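**February 2019 – Progress report to Drosteck: Parier arm rental, tabletop handling**

We're very happy with how the work on the Parier arm is going! Kaan Çınar has finished 27 of the 30 practice tasks in the kit's starter set, and the other three are waiting on a replacement fingertip from Jandik. Teaching a new pickup now takes him four minutes, which is a big step up from November – back then we were still reading the manual aloud to each other.

The cup and bowl tasks are our main test for the review, with small, oddly shaped items that we think a packing customer would care about.

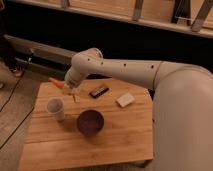
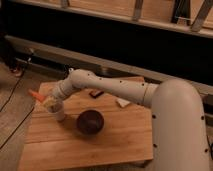
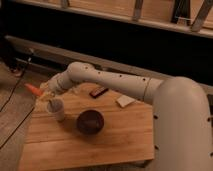

*Tabletop tests with the orange piece, the cup and the dark bowl.*

Support has been quick and friendly, and the setup software is much easier than the one that came with the Murín unit. We've used 70 percent of the rental budget. Vlasta Matoušek will send the cost sheet separately, along with our request to keep the arm through the second round of tests.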